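3 min read

Skuria end-effector comparison: progress report, second period
Prepared for Domlow by Refugio Ventura, November

Work in this period covered the third task family, trash bags and bin liners. The two end effectors under comparison are the Postma linkage fingers and the Skesava stacked-segment gripper, both run on the same controller settings as in the first period. Grip force was limited to 30 N throughout.

We logged 63 liner trials. Thin film remains the hardest material in the program. Most failures fall under two codes: the fingertip slides over the film without picking up an edge, or the film folds into the gap between finger segments and does not release. The second code is now split by gripper in the log. Fourteen trials were excluded for a wrist camera timing fault, which has been fixed.

Rim contact is still commanded by position only. At the rim, the approach angle of the wrist affects the result more than closing speed does, so the next block will vary angle in fixed steps and hold speed constant.
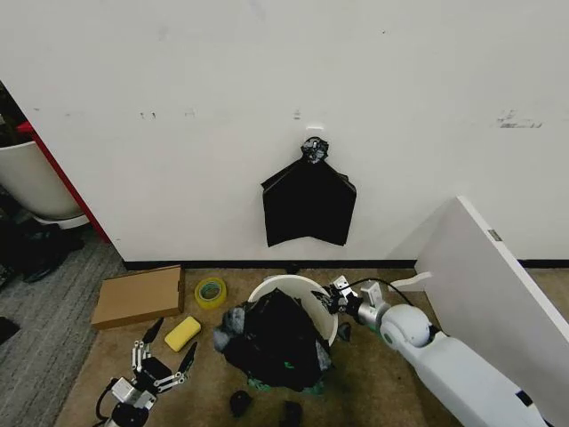
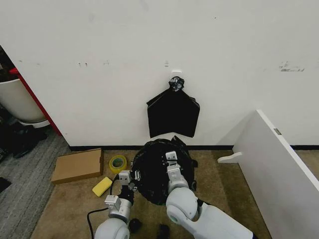 Liner task area, with a bag on the wall hook and the arms near the container.

Two items carry over. The force threshold for detecting film between the fingers gives too many false positives and needs a new calibration set; we plan 1000 short closures on film and on bare fingers. Replacement fingertip pads are on order, and the remaining liner trials are on hold until they are fitted. No change to the budget is requested.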